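Visit to Harnik, May 16, 2026

The open day at Harnik ran through the afternoon and cost nothing to get in. I signed the book at the front desk, took a badge and followed the arrows past the stockroom to the tableware rooms, where most of the visitors were.

The stockroom has shelving to the ceiling. Our guide said they keep 700 pieces on hand and send out 50 on a normal day. The Vaseck line is the cheap one, for cafeterias and school kitchens. The Stodine line costs more and comes in the warmer colors — plates mostly, with a few bowls due in June.

The last room was plain, with gray carpet, white walls and a big potted plant. On the white table there was a round terracotta-orange plate with a raised rim, a shallow woven basket, a pink cup with a thick yellow band at the top and a light-blue tray. I liked the plate best. A red apple looks good near that color.

Parking is on the north side. Allow 3 hours if you want the stockroom talk too.
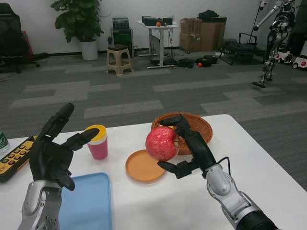
Lilian Nyanda wrote in to say that the north lot fills up early and that the raised rims make the plates harder to stack in a small cupboard.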